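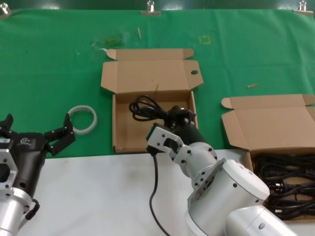
The right arm holding a plug, with power cords in both boxes.

How I Get a Two-Armed Robot Ready for Work

Hi! I'm Babita Goel, and I look after a robot at a workshop called Flirken. It has two arms and lives at a table, and its job is to put power cords into cardboard boxes. I call it Sekden, which is the name on its paperwork, and it has never complained.

People ask me if the robot does everything by itself. Well, it does the moving, but somebody has to get the table ready first, and that somebody is me!

First comes the cloth

I start with the green cloth. It goes over the back half of the table, and the front stays white. Have you ever tried to read on a bed while your blanket keeps sliding off? A robot arm can drag a cloth the same way if its fingers brush against it. So I clip the cloth along the back edge with metal binder clips, the kind you might have in a desk drawer at home. A few little wrinkles are fine. A big fold that a box could tip over on is not, so I smooth those out with my hand.

There's a small square of yellow tape on the cloth too. When I move the cloth to wash it, the square helps me put it back in the right place -- a bit like the X that actors stand on in a school play.

Now the hands

Robot people call the hand a gripper. Each of my robot's grippers has just two fingers. Try it yourself: pick up a phone charger using only your thumb and one finger. Easy? Now try it with your eyes shut and a thick winter glove on. That's closer to how it is for a robot!

A plug is a pretty good thing for a gripper to hold because it's chunky and doesn't squish. The cord is much harder. It flops and swings, and it loves to catch on things. Before the arms start, I check that no loose cord is looped around a joint. (A joint is a place where the arm bends, like your elbow.)

Then I look at the screws. Every time an arm stops and starts, it shakes a tiny bit, and over many days that shaking can loosen a screw. I test each one with a little wrench from my Böttcher tool kit. I don't twist as hard as I can, though. Too tight is bad too!

A slow practice run

Next I run the arms at 25 percent of their normal speed. It looks like they're moving through honey. I keep one hand near the stop button and listen. A smooth hum is good. A click is something I want to find before lunch.

One Wednesday in July I heard a click every time the right arm reached out. I turned the power off, waited, and looked all along the arm. One screw on a cover had worked itself loose. I snugged it up, started again at slow speed, and the click was gone. Then I wrote it in my notebook, so that if it comes back I'll know where to look.

Rules for people

The power goes off before my fingers go anywhere near the robot's fingers. I tie my hair back and leave my bracelets in my bag. And when the arms are moving, everybody stays behind the line on the floor, even me.

If you want to try my job at home, get a shoebox and an old cord that isn't plugged in. Coil the cord up and get it into the box using two fingers on each hand, then shut the lid. Ask a friend to time you!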